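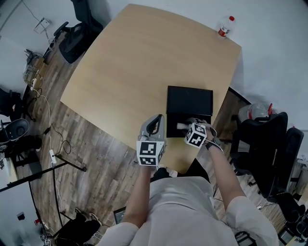
生活環境調査 グループ報告書

階段の段鼻の見やすさと歩きやすさに関する調査
提出日 2018年11月14日
班員 アミヌ・アキノラ、メン・スンウ、フェミ・エクポ、ティティラヨ・イダホサ
指導 マンジュ・ラソレ先生

1. 調査の動機

班員のエクポの祖母が、7月に自宅近くの公共施設の階段を下りる途中で足を踏み外した。けがは足首の捻挫で済んだが、本人は「最後の一段がないと思った」と話していた。私たちがその階段を見に行くと、段の面も、下りた先の床も同じ灰色で塗られていて、上から見下ろすと一枚の板のように見えた。エクポは小さいころから何度も通っている階段だが、それまで気にしたことはなかったという。

階段の事故というと、濡れた床や手すりのない階段を思い浮かべることが多い。私たちも最初は「滑りやすさ」を調べるつもりで計画書を書いた。しかし上の話を聞いて、見え方のほうも同じくらい調べる価値があると考え、題目を変更した。計画書の差し替えについてはラソレ先生の了承を得ている。

2. 用語

段鼻(だんばな)とは、階段の段の先端にあたる部分をいう。足をのせる水平の面を踏面(ふみづら)、段と段の間の垂直の面を蹴上げ(けあげ)と呼ぶ。蹴上げという言葉は垂直の面の高さそのものを指すこともあり、文献によって使い方がそろっていない。この報告書では、高さのことを言うときは「蹴上げの高さ」と書く。

段鼻に取り付ける滑り止めは、材料も形もいろいろある。金属の枠にゴムをはめ込んだもの、石に溝を彫ったもの、後からテープを貼ったものなどである。私たちはこれらをまとめて「段鼻材」と呼ぶことにした。溝だけのものを「材」と呼ぶのはおかしいという意見が班の中であったが、表の欄を増やしたくなかったので一つにまとめた。

3. 調査の対象と方法

対象は、グリルホルム地区にある3か所の階段である。市民会館の正面階段、旧ブルーダ商店街の裏手にある屋外階段、イズデール図書館の館内階段を選んだ。いずれも平日の日中に誰でも通ることができ、管理者から調査の許可をもらえた場所である。はじめは駅の階段も入れる予定だったが、人通りが多く、立ち止まって測るのは危ないと判断して外した。

段の数は合わせて93段になった。一段ずつ、踏面の奥行き、蹴上げの高さ、段鼻材の有無と種類、段鼻と踏面の色の差を記録した。長さの測定には金属の定規と水準器を使った。色の差は測定器がなかったので、色見本の札を段の横に置き、班員のうち二人が別々に番号を選び、番号が食い違ったときは三人目が決めた。三人目の役はほとんどイダホサが引き受けた。

あわせて、階段を下りた人に短い質問をした。質問は「段の境目は見えましたか」「手すりを使いましたか」「どの段が歩きにくかったですか」の三つで、歩いている途中の人には声をかけず、下りきって立ち止まった人だけにお願いした。回答は69人分集まった。年齢は聞かず、代わりに眼鏡の有無と荷物の有無を記録した。

4. 結果

4.1 市民会館の正面階段

石張りの広い階段で、踏面の奥行きは三つの中でいちばん大きい。段鼻には浅い溝が彫られているが、溝の部分も石と同じ色なので、上から見ると境目がわかりにくい。朝は東から日が差し、溝の影が出て見やすくなる。午後は建物の陰に入り、影が消える。同じ階段でも時間によって見え方が違うことは、調査を始めてから気づいた。

歩きにくい段として多く挙がったのは、いちばん上の段と、踊り場の手前の段だった。どちらも水平な面から段に切り替わる場所である。途中の段を挙げた人は少なかった。歩き始めると足が高さを覚えるので、切り替わる場所だけが気になるのではないかとメンが意見を出した。

4.2 旧ブルーダ商店街裏の屋外階段

コンクリートの狭い階段で、手すりは片側にしかない。蹴上げの高さは段によって最大で5ミリの違いがあった。地面が少し沈んだためか、造ったときからの違いかはわからない。段鼻には黄色いテープが貼られているが、角のところから剥がれている段があり、特に手すり側の傷みが目立った。手すりを使って歩く人が多いので、同じ場所ばかり踏まれるのだと思われる。

この階段では、テープがよく見えるという答えが多かった。一方で「剥がれたところに靴が引っかかりそうだ」という答えもあった。見やすくするために貼ったものが、古くなると別の危険になりうる。商店街の組合に聞いたところ、テープは傷んだ段だけをその都度貼り替えているということだった。貼り替えた段とそうでない段では黄色の濃さが違い、並べて見ると色がばらばらである。

4.3 イズデール図書館の館内階段

木の踏面に、ゴムの段鼻材がはめ込まれている。三つの中で見え方の評価がいちばん高かった。踏面は明るい木の色、段鼻材は濃い茶色で、昼でも夕方でも境目がはっきりしている。司書の方によると、建物ができたときの段鼻材は踏面とほとんど同じ色で、利用者の声を受けてアモア工務店が今のものに取り替えたという。取り替えの費用は教えてもらえなかった。

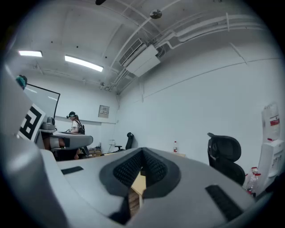 段鼻材の表面の模様は、滑りにくさと掃除のしやすさの両方に関係する。図書館の段鼻材は太い溝が横に並ぶ型で、溝の底に砂がたまっていた。ほかの型も比べるため、班では取扱店の見本帳を借りて、溝のある型と、細かい点を敷き詰めた型を並べて見た。後者は写真のV字の切れ込みの内側にある黒いパッドの表面に近く、点が網目のように細かく並んでいる。見本を目から離していくと点は見分けられなくなり、一面の黒に見えた。階段の上から見下ろす距離では、模様が細かいほど模様としては働かず、色の面として見えることになる。したがって、段の境目を目で知らせたいときは、模様を選ぶ前に踏面との色の差を決めておく必要がある。写真で下にのぞいているような薄い茶色の木の面であれば、黒や焦げ茶の段鼻材との差は十分に大きい。反対に、灰色のコンクリートに灰色の段鼻材を付けると、どんな模様でも離れれば区別がつかなくなる。

4.4 手すりの使用について

手すりを使ったと答えた人は、荷物のない人に多かった。両手に荷物を持っている人は、使いたくても使えない。図書館では本を抱えて下りる人が目立ち、段を見ずに足先で探りながら下りていた。市民会館では階段の幅が広く、中央を歩く人からは手すりに手が届かない。中央に手すりを増やすかどうかは以前から話が出ているが、式典のときに邪魔になるという意見があり、決まっていないと聞いた。

眼鏡の有無については、はっきりした傾向は出なかった。遠近両用の眼鏡をかけている人から、足元を見るときに首を深く曲げないとぼやけるという話があった。質問の項目に眼鏡の種類を入れておけばよかったと思う。

5. 考察

見え方の評価がいちばん高かった図書館と、いちばん低かった市民会館では、段鼻と踏面の色の差が大きく違っていた。踏面の奥行きや蹴上げの高さは、どちらの階段も歩きやすい範囲に入っている。寸法が整っていても、境目が見えなければ歩きにくいと感じる人がいることがわかった。

ただし、三つの階段は材料も明るさも周りの様子も違うので、色の差だけが原因だとは言えない。図書館は屋内で雨に濡れない。歩く人も静かで、急いでいる人が少ない。商店街裏の階段は近道として使われ、走って下りる人もいた。同じ階段で段鼻材だけを変えて比べれば、もっと確かなことが言えるはずだが、今回の調査では実施できなかった。

段鼻材の色をどこまで濃くするかについては、班の中で意見が分かれた。アキノラは、濃い線が続くと縞模様に見えて、かえって目が疲れるのではないかと考えた。メンは、上端と下端の段だけを濃くし、途中は控えめにすればよいと述べた。イダホサは、途中の段だけ色が違うと、そこで階段が終わったように見えるおそれがあると反対した。この点は結論を出さず、両方の意見を残しておく。
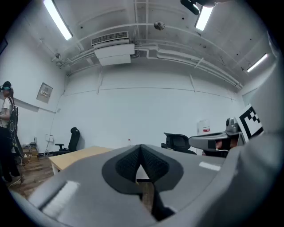
階段は、照明を明るくすればするほど見やすくなるのか。

明るさだけでは決まらない。光の向きが大事で、真上から均一に照らすと段の影が消え、境目が平らに見えてしまう。市民会館の階段が朝に見やすく午後に見にくかったのも、明るさより影の出方の違いが大きいと私たちは考えている。斜めから弱い光を当てるほうが、強い光を上から当てるよりも段の形がわかる場合がある。ただし、下りる人の正面から光が来るとまぶしいので、取り付ける高さには注意がいる。

6. 管理者への報告

調査の結果は、三つの施設の管理者に短い文書で渡した。市民会館には、いちばん上の段と踊り場の手前の段に色の差を付けることを提案した。石に直接塗ることは難しいとの返事だったが、細い帯を埋め込む方法なら検討できるという。商店街には、手すり側のテープを先に点検することを提案し、次の貼り替えから全部の段を同じ製品にそろえるという返事をもらった。図書館には、段鼻材の溝にたまった砂のことを伝えた。掃除機の先では取れず、今は硬いブラシを使って週に一度掃除しているとのことだった。

7. 調査の反省点

色見本の札を使った判定は、天気によって番号が変わった。曇りの日に選んだ番号と晴れの日に選んだ番号が合わない段があり、市民会館の分は曇りの日にそろえて測り直した。商店街裏の分は日程の都合で測り直しができず、晴れの日の記録をそのまま使っている。

質問の文も改善の余地がある。「見えましたか」と聞くと、ほとんどの人がまず「見えた」と答えてしまう。途中から「見えにくい段はどれでしたか」と続けて聞くようにしたところ、具体的な段を指さしてくれる人が増えた。聞き方を変える前と後の回答が混ざっているため、4章では細かい割合を出していない。

記録用紙は、アキノラが作った表をそのまま使った。段の番号を上から付けるか下から付けるかを決めていなかったので、最初の日の記録は二人の番号が逆になっていた。測り直しはせず、写しを取って番号だけを振り直した。

8. 分担

測定と記録はアキノラとメン、聞き取りはエクポとイダホサが担当した。本文の4章はイダホサ、5章はメン、それ以外はアキノラとエクポが書いた。色見本の札と水準器はラソレ先生から借り、返却済みである。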